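The Gatti Warehouse

The ammunition was in a paint can. That was what the prosecutor wanted them to believe, and Vittoria Bianchini had spent most of the morning trying to.

"A paint can," she said.

"With a lid," said Dario Sala, as if the lid settled it.

He put the police report on her desk and stood back with his hands in his pockets. Sala had been with the prosecutor's office for 12 years and still presented every piece of evidence the way a cat presents a bird. Bianchini read the page again. Officers had entered the Gatti warehouse on the east side of Provby in March. They had found 116 rounds in a can on the third shelf. They had arrested Kumaresan Gowda, who rented the unit and sold tile adhesive out of it, and they had held him ever since.

"Who told them to look in the can?"

"A source."

"The same source who told them about the boat?"

Sala studied the window. There had been no boat. There had been a trailer with a tarp on it, and under the tarp had been another tarp.

"He was right this time," Sala said.

"He was right about a shelf. I'd like to know how he could be so right about a shelf."

She had been a judge long enough to distrust anything that arrived in order. The tip came at nine, the warrant at ten, the can at eleven. In her experience the police could not order lunch that fast. She turned to the statement of the arresting officer, Settimio Ferraro, who wrote that he had "proceeded directly to the shelving." There were 20 shelves in the inventory. She wondered what it was like to be a man who proceeded directly.

"I want Ferraro in here," she said.

"He's given his statement."

"Then he'll find it easy to give it again."
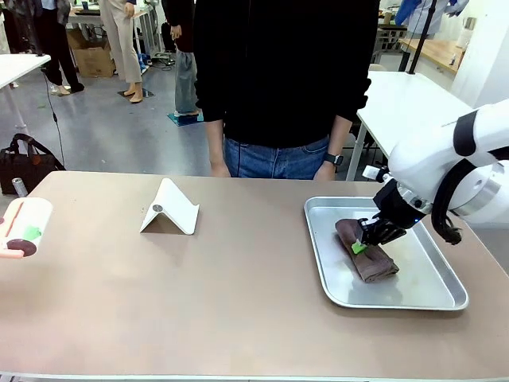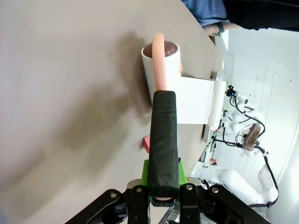
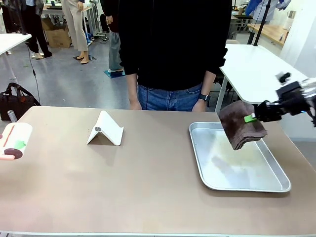

Ferraro came at four, in a jacket that was too warm for the building. He sat down before she asked him to. Sveva Villa, for the defense, was already in the other chair with a legal pad on her knee and nothing written on it.

"You went straight to the can," Bianchini said.

"I went to the shelves, Your Honor. The can was on them."

"Had you been in the warehouse before?"

"No."

"Never?"

"I may have driven past."

Villa drew a small line on her pad. It didn't mean anything, Bianchini knew. Villa drew lines when she wanted a witness to look at her hand. Ferraro looked at it.

"How many cans were on that shelf?" Villa asked.

"I didn't count."

"More than one?"

"It was a warehouse."

"And you opened which one first?"

He rubbed the side of his nose. Sala, by the door, had gone very still.

"The one that looked wrong," Ferraro said.

"Wrong how?"

"It was Vimetti. The white label. The others were all Delleck."

Bianchini found the photograph in the file. The can stood on a sheet of brown paper with a ruler beside it. Its label had been peeled off, and according to the evidence log it had been found that way. She read the line twice, then turned the file around and slid it across the desk.

"Show me the white label," she said.

Ferraro bent over the picture for a long time. A door closed somewhere down the hall and a telephone rang and stopped.

"It must have come off," he said.

"The log says it was off when you found it. You signed the log."

"Then I remembered it from somewhere else."

"I expect you did," Villa said.

Sala asked for a short recess. He asked politely, and to Bianchini's surprise he didn't look at Ferraro when he did it. She gave him until half past. When he had gone out, Villa capped her pen.

"Will you let my client go home?"

"I haven't decided anything."

"He's been in a cell over a paint can."

"He's been in a cell over 116 rounds," said Bianchini, "and somebody put them there. I don't know that it wasn't him. A policeman can lie about a label and the man can still be guilty. I've seen it."

"Do you think he is?"

Bianchini didn't care for the question. Gowda had told the court he knew nothing about the can, and he had said it flatly, without tears, the way people say things when they are either innocent or well advised. She hadn't believed him. She noticed now that she hadn't believed Ferraro either, and had only been slower to write it down.

She pulled the release form out of the drawer and laid it on the blotter, unsigned, and went to see what was keeping Sala.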